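I went to the Rothe open day mostly for the mugs

My friend Kurniawati Setiawan has been trying to get me out to the Rothe building for ages, and on Saturday I finally went. It's the old dye works out past the rail bridge, four floors of people doing small-scale home and kitchen stuff, and once a year they prop all the doors open and let the rest of us poke around. Entry was two dollars, cash, into a biscuit tin. I'd brought a twenty, so I held up the line right away. Great start!

If you've never been, wear flat shoes. The stairs are the metal kind you can see through and I was not prepared for that, and the elevator takes four people if they all like each other. We started at the top and worked down, which I'd recommend, partly for your knees and partly because the food is on the ground floor and you'll want to finish there.

The top floor is Rivier, who do printed fabrics and wipe-clean coverings. I could have stayed all morning. They had rolls standing on end like a little forest, and you were allowed to unroll as much as you liked as long as you rolled it back up again (I am bad at this, mine came out looking like an ice cream cone). There was a mustard check I nearly bought for our breakfast nook, then I remembered that our breakfast nook is a folding table. Kurniawati bought two yards of something with lemons on it and carried it around for the rest of the day like a baby.

They let us see the cutting table too. It's enormous and older than the company, and the woman working at it could slice a dead straight line while talking to us about her dog. I asked if she ever used a ruler. She gave me such a look!

Down one flight is Asisine, the storage people, and this was the part I'd been waiting for. I have a mug problem. I've moved house with it twice. My cupboard is at the stage where you open the door with one hand and catch with the other, so a whole floor about where to put your cups was basically made for me. It was busy, and warm with all those people in it, and there was a line just to get near the small shelves.
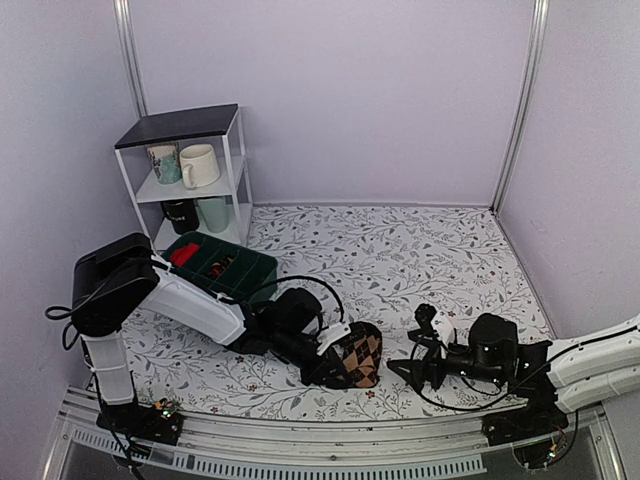 My own mugs don't match and never will, and I've made my peace with that. What I can't stand is the stacking, where the one you want is always at the bottom and something chips on the way out. So I loved the little white metal shelf unit with the black top, because it gets around the whole business by giving each cup its own bit of floor. Two mugs on the middle shelf, one with a white and teal pattern and one plain cream, then a black one and a pale mint green one underneath, and not one of them matching! It looked like a real person's kitchen. I also liked it against the lavender walls, which I'd never have picked, and I've been squinting at my hallway ever since. The dark green organizer tray in front was more Kurniawati's thing. She has a drawer divider for her drawer dividers. I think a tray like that would turn into a home for rubber bands and dead batteries inside a week at my place, but I can see the appeal of all those compartments.

We did get into a small disagreement about the leafy floor pattern, the white with thin gray branches and the tiny red flowers. I said tablecloth. She said drawer liner. We asked a girl in an Asisine apron and she said "either," very politely, and moved on to someone else.

The next floor down was Proltport, who do delivery boxes and packing, and I'll admit I thought we'd skip it. I'm glad we didn't! They have a drop test that you can have a go at yourself. You wrap a teacup (one of theirs, from a big crate of chipped ones), put it in a box and push it off a ledge. Mine made it. Kurniawati's did not, and she'd used twice the paper. The man running it said the trick is to fill the handle first, and I've already passed that on to my sister, who is moving in September.

Then the ground floor and lunch. Tahira Malik was running the soup counter and I've bought her flatbreads at the market for years without knowing she had a kitchen in there. Lentil soup, pickled onions, bread the size of my head. She'd sold out of the spinach one by the time we got down, so there's the one argument for starting at the bottom. We sat on the loading dock with our bowls in our laps and watched people try to park.

Parking, by the way, is bad. There are 21 spaces and most of them had a van in them. Take the 596 bus, it stops right across the road and comes often enough, even on a Saturday.

I came home with a tea towel from Rivier, a flatbread for the freezer and the Asisine order form, folded up in my coat pocket. I've measured the counter next to the kettle. Then I measured it again with the toaster moved over. If the toaster goes on top of the fridge, I think I can make it work.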